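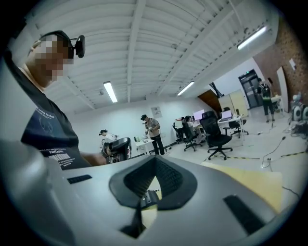 Hand-held gripper with V-shaped jaw pad, raised above the work board.

Responding to a Jaw Fault on Hand-Held Grippers
Kostano Training Floor: Operating Procedures
Prepared by Lesego Van Wyk. Reviewed by Dalal Semaan.

Purpose

This procedure applies when one gripper of a pair fails to close fully, closes late, or reports a jaw position that does not match the real opening of the fingers. It was written after a fault in February, when an operator continued to work with a jaw that was stopping short of its closed position. The recorded values showed a full close each time. A total of 200 recordings had to be withdrawn before the mismatch was found, and the operator received a minor pinch to the thumb while trying to free the finger by hand with the unit still powered.

The procedure covers both the left and right units. It does not cover battery faults, which are handled under the Tredoner charging instructions.

Before You Begin

Read all of the steps once before handling a faulty unit. You will need:

A fault tag and a pen
The 5 mm test block from the Masri tool kit
A dry, lint-free cloth
The session log

Persons who have not completed the pinch-point briefing may carry out Steps 1 through 3 only. They should then call the floor lead.

Step 1. Stop the recording.

End the current recording from the control station. Do not discard it. A recording that contains the fault is needed to establish when the fault began, and it should be marked "HOLD" in the session log with the time of day.

Step 2. Lower both grippers.

Bring both units down to the work board slowly and set them on their sides, jaws pointing away from the body. Release the triggers before letting go of the handles. If a jaw is holding an object and will not open, leave the object in place. Do not pull it out, and do not ask another person to do so.

Operators wearing a backpack unit must keep it on until the grippers are resting on the board. Removing a strap with a gripper in hand has caused drops in the past.

Step 3. Check the floor.

Look for cables before stepping back. Faults are often noticed in the middle of a task, and attention is on the hands. Anyone standing close to the board should be asked to move behind the hazard tape where tape is present, or at least one long step away where it is not.

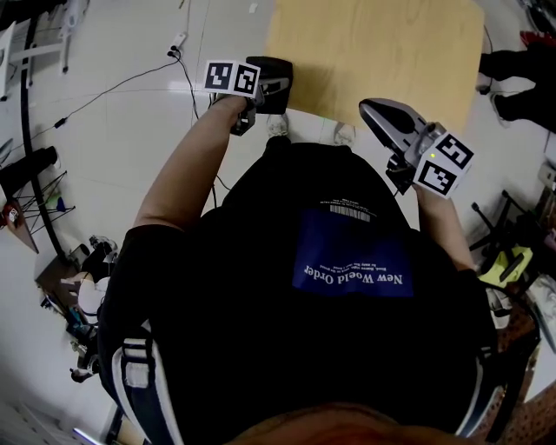 Step 4. Switch off and tag the unit.

Switch off the faulty gripper and wait 12 seconds before touching the fingers or pads. The indicator light must be out. A light that stays on after this period means that the jaw may still move. In that case, leave the unit where it is and notify the floor lead.

Write the unit number, the side (left or right), and a short account of the fault on the tag. "Broken" is not sufficient. "Stops short on close, no noise" is acceptable.

Step 5. Inspect the jaw.

With the power off, check the pads for tears, lifting edges, and trapped material. Wipe the inner surfaces with the cloth. Move the finger gently through its travel. It should move evenly, without catching. A pad that has shifted on its mount must be replaced by Plurnetti-trained staff and may not be glued on the floor.

Check the marker cube at the same time. If it is loose, or if any printed face is scratched, report this as a separate fault.

Step 6. Test before returning to use.

Switch the unit on and close the jaw on the test block. The reported opening must agree with the block on 16 closes in a row. If one close fails, stop the test and send the unit for repair. Do not start the count again in the hope of a clean run. This was done twice in February, and the unit was passed both times.

Step 7. Review earlier recordings.

Starting from the recording marked "HOLD", work backward until the reported and visible jaw positions agree. Every recording after that point is to be withdrawn. Questions about borderline cases go to Kiros Feyisa.

Reporting an Injury

Any pinch, cut, or bruise must be reported to Birdie Nakamura before the end of the shift, including those that need no treatment. The gripper involved stays out of use until the report has been read and signed.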